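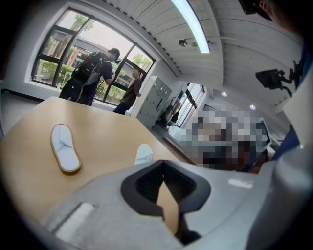

A slipper sole on the big wooden table.

So the phones at work finally stopped rebooting themselves at lunchtime, and I'm writing down how I fixed it before I forget all of it again.

Quick background. We have 57 desk phones hanging off two Noltberg switches, and back in February I moved them onto their own voice VLAN. Went fine! Everybody got a dial tone, I went home feeling very pleased with myself. Then Elaine Siqueira from accounts mentioned her phone went dark every day a bit after noon, came back, and had lost its speed dials. Then Birdie's started doing it too.

I blamed the power budget on the switches first (wrong), then the cabling (also wrong, and I crawled under a lot of desks for that one). What I should have looked at was DHCP. The old scope was still handing out leases on the data side, and any phone that booted before it heard from the switch would grab an address there, find the wrong provisioning server and pull down a blank config. Lease runs out, phone restarts, round we go.

The fix was two things. I took the provisioning option out of the old scope, and I set the voice VLAN by hand in the Zovelum template so the phones don't have to wait for the switch to tell them. Then I pushed the template to Elaine's phone, let it sit through a lunch, and did the rest that evening.

Still to do: the lobby phone, which runs older firmware and ignores that part of the template completely – Szu-yu thinks there's a newer build for it, so I'll try that next.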